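Minutes, February get-together of the Garkadbridge dye and ink group. Taken down by me, Siiri Eglītis, because Dinesh had the pen last time and we still can't read it.

**There:** Thirumalai Sundaram (running things), Mattes Kohlhase, Dinesh Pinto, me
**Sent apologies:** Anil Kaimal, stuck in Pliltham until Sunday with his van

## 1. Last month's minutes

We went through them as best we could. Mattes thought one line said "buy more goats" and Dinesh says it was "buy more coats", meaning lab coats. We agreed to pass them with that fix. No goats.

Dinesh did chase the coats, by the way. The supplier only had them in extra large, so he's holding off until they get a proper range of sizes. Everybody should keep wearing old clothes and accept that cuffs are going to suffer.

## 2. Money

Thirumalai read out the balance, which is 1635 after the room payment and the new jars. I had 1066 written in my notebook and got very worried for a minute, but that was the figure from before the workshop fees came in. All good! I've crossed mine out.

We talked for a while about whether to put any of it toward a second hot plate. Mattes is strongly in favor -- he says one hot plate and four people is how you end up with three people standing around eating cookies. Dinesh would like us to wait and see what the spring workshop brings in. I'm with Mattes, but I also like the cookies. We left it that Mattes gets two prices and brings them next time.

## 3. Spring workshop at the Hununar hall

It's going ahead. The hall has given us the big room from ten in the morning, with tables, and we can get in an hour early to set up. Thirumalai has capped it at eight people, and I think that's right. Last spring we let in anyone who knocked and half of them never got near a pot.

We argued in a friendly way over what to teach. Dinesh wanted onion skins, as always. Mattes wanted to do the whole day on red cabbage so people can watch it change color with vinegar and baking soda. I said do both, with cabbage before lunch and onions after, and that seemed to settle it. Thirumalai pointed out that the hall is going to smell like soup either way.

Things we still need to sort out:

- aprons (Dinesh will ask his sister-in-law, who sews)
- labels for the sample cards
- somebody to write up the handout in plain language, which I somehow said yes to
- old towels, lots of them

Anil had emailed to offer a talk on iron and what it does to color. We'd love that, as long as he keeps it under twenty minutes. Thirumalai will tell him nicely.

## 4. Storage and the shelf problem

The bottom shelf in the cupboard is bowing again. Mattes had a look and says it's the big crock, and I believe him, that thing weighs as much as my dog. It's going on the floor for now, with a sheet of cardboard under it.

While we were on the subject, I asked everyone to please put a name and a month on their jars. I threw out one in January that had grown a hat. If it was yours, I'm sorry, but also, no I'm not.

## 5. The Rai recipe

This was the part I'd been looking forward to. Rai is what we're calling our dark purple ink until we come up with something better, and so far the batches have come out anywhere from grape juice to mud. Mattes thinks we keep making too much at once and can't tell what we changed. So the plan is small amounts from here on, just enough to cover the bottom of a beaker, and everything written down.

We also spent longer than you'd think on stirring. I've been using wooden chopsticks and Dinesh says they soak up color and carry it into the next batch. He's right, mine are now a shade of plum I'd quite like for a sweater. Glass rods only from now on, and rinsed between batches. You can rest the rod on the rim between stirs, but please don't let go of it and walk off.

Gloves came up too. Thirumalai doesn't mind what people wear for dry jobs, but knit ones are no help against a spill, so for pouring it's rubber gloves. I said I'd put a box by the sink.

Glass rod on the rim of a beaker, with a small dark reddish-purple amount at the bottom:

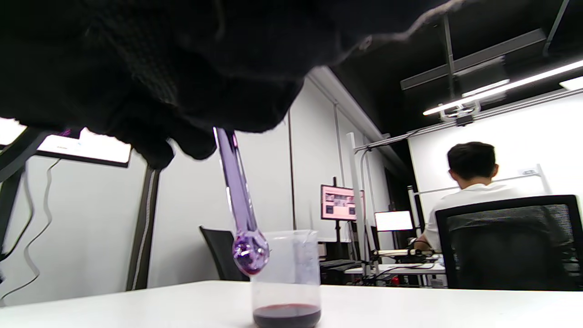 ## 6. Who's doing what

- **Mattes:** two hot plate prices, move the crock
- **Dinesh:** aprons, keep an eye on the coat situation, collect onion skins from anyone who'll hand them over
- **Thirumalai:** confirm with the Hununar hall, write to Anil about his talk
- **Me:** handout, rubber gloves, a fresh notebook for the Rai batches (one page per batch, and please use it!)
- **Anil:** you weren't there, so you've got the labels. Sorry!

## 7. Anything else

Dinesh found a box of old blotting paper at a yard sale and brought it along. It's lovely stuff and we each took a few sheets home. The rest is in the cupboard, top shelf, away from the jars.

Mattes asked if we could start half an hour earlier next month so he can catch his bus. Fine with everyone who was there, and I'll check with Anil before I send the time around.

We packed up at 8 and I took the leftover cookies.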